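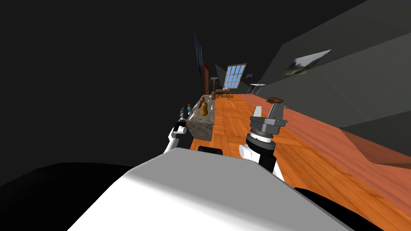

Two robot arms beside a gray stone counter, computer rendering.

I have now taken 17 guided bus tours, and I would like to speak up for the bathroom stop. Brochures bury it. Parkex, which runs the coach I took in July, lists a castle, a cheese cellar and two "scenic pauses," and it was at a scenic pause, behind a gas station, that I finally met the people I'd been riding with.

Katherine Arboleda had sat across the aisle for 340 miles without a word. Give her a vending machine coffee and she had views on everything, mostly the castle. 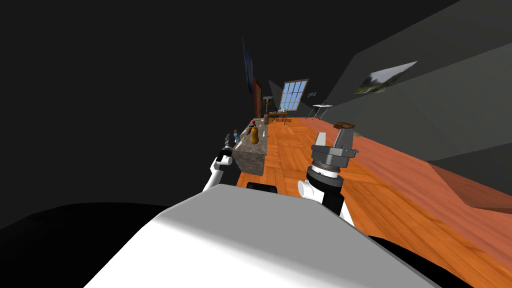 The companies want to fix this, of course. Nyitrai now advertises a nonstop route with a restroom on board, so you can reach the cheese a little sooner and know no one when you get there. Our guide, Gebhard Bachmann, thinks it's progress. He also allowed us nine minutes for the castle. I'd have traded five of them for more time by the air pump.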